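May, 7:40 am, textile room notes

Started sorting the bed linens before Malou got in. Kos samples still in their bags, not touching those until the wash log is caught up. Weighed the first pile: 400 g, black and white pieces together. Forgot to zero the scale, so redo it.

Folding order for now — dark cloths first, then white, patterned stuff last. Black folds fine on the green sheet, easy to see the edges agianst it. Pillows stay up by the wall and the head end.

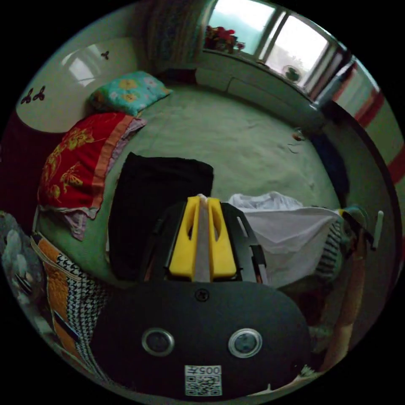
Black one folded, white still over the bed edge. Red butterfly pillow at left.

White is the slippery one, keeps wanting to go over the side. Try folding in thirds from the long edge. Houndstooth quilt needs its own shelf, too bulky for the Birnis boxes (checked, lid wont close).

To do
— label 6 boxes
— ask Malou Kjærgaard if the Putau covers are cotton or a blend
— water plant on sill
— re-weigh pile, zero scale FIRST

Back after lunch for the striped ones.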